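Grovstead's Werkinora opens a bathroom care class this April, and yes, it's about toilets

GROVSTEAD – I'm Kayode Onyeka, and I've been cleaning bathrooms for a living for 11 years. This April my little company, Werkinora, starts teaching other people how to do it. We're calling the class Flernar, and I couldn't be happier to finally tell you about it!

We start with the toilet, lid and seat up, brush within reach. Most folks go straight for the bowl and forget the floor by the base (I did too, for ages).

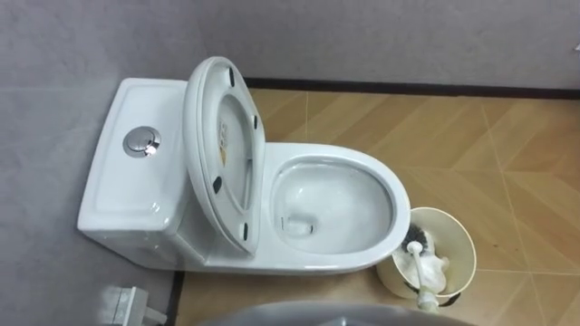
Each class runs 80 minutes and you'll spend most of it on your feet. I talk for a bit about cleaners and what you should never mix – bleach and ammonia, please don't – and then we get scrubbing. The walls of the bowl come first, then up under the rim, then the outlet at the bottom. Take your time under the rim. Let the brush drip over the bowl before it goes back in its holder, and wash the holder too while you're at it.

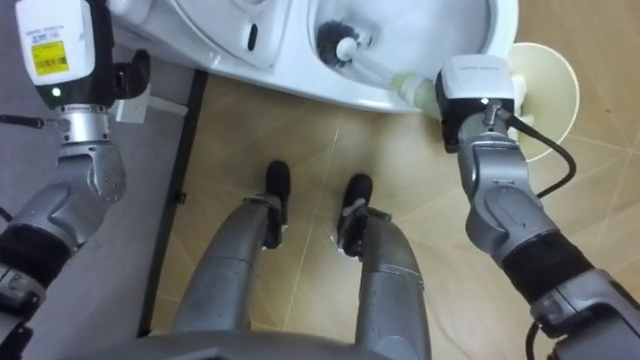
We tried the class out on our neighbors over at Iyamu and they had so many questions about hard water that I added a whole section on it. Bring yours along!

Spots are open now at the Werkinora office in Grovstead. Ask for me, or call extension 339 and leave a message. Old shoes are a good idea.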